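3.2 Bags and contents

The study looked at how people order small equipment when they pack it for carrying and when they put it away again. Thirty participants took part, each completing 6 packing tasks and the matching unpacking tasks. Most were regular commuters recruited through notices in Nirnska in April. None had worked in storage, retail or removals.

We chose school-type backpacks over travel bags. A pilot run by Schnyder had shown that people treat a large bag as a single space and drop things in, while a bag with several pockets makes them stop and decide. The features we coded were the main compartment, the front pocket, any mesh panels, and the number and type of closures. Outer markings were coded separately, as participants sometimes used them to tell which way round a bag should go. Figure 3a gives a close view of a navy backpack with a reflective strip, a mesh panel and a clear window on the front pocket.
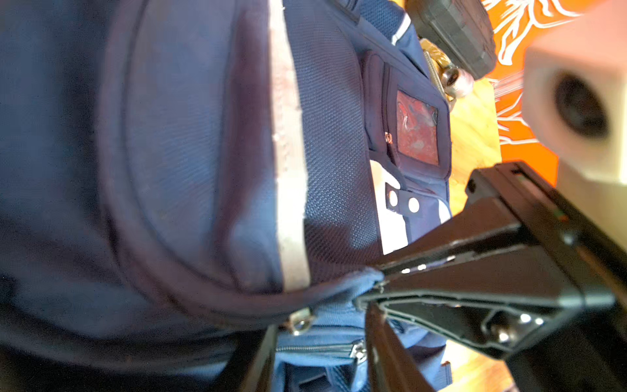 3.3 Layout of the packing area

All tasks were done on a flat wood-grain surface with patterned panels on three sides. The panels kept the rest of the room out of view and gave every session the same background. Storage was provided in the form of wire baskets fixed above the floor of the area, so that participants had to lift an item to put it away and could not simply slide it to one side. Instructions were read aloud from a card and were not repeated unless the participant asked. 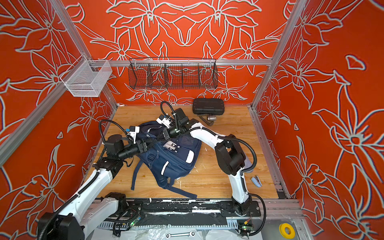 Figure 3. (a) Navy backpack, close view. (b) Packing area with baskets, backpack, hard-shell case and handheld stabiliser.

Our main interest was in items that have a case of their own. A person packing such an item must choose whether to put it in its case first or to place the two in the bag separately, and the choice affects how much room is left. We called these paired items. The stabiliser in Figure 3b, lying on its side in front of the black case, is of this kind for coding purposes. The two baskets differ in the same way that the bag pockets do: the white one is a plain open container, and the long black one is split into compartments by vertical wires. We expected the divided basket to attract small single items and the open one to attract anything bulky.

3.4 Coding

Each task was split into placements, a placement being any moment at which an item was let go of in a bag, a basket or a case. Items put down on the floor were logged as set aside. Of the 165 placements in the first block of tasks, 65 involved a paired item. Where a participant moved something a second time, both placements were kept and the second was marked as a correction. Turning the bag over or reopening a pocket without moving an item was noted but did not count as a placement.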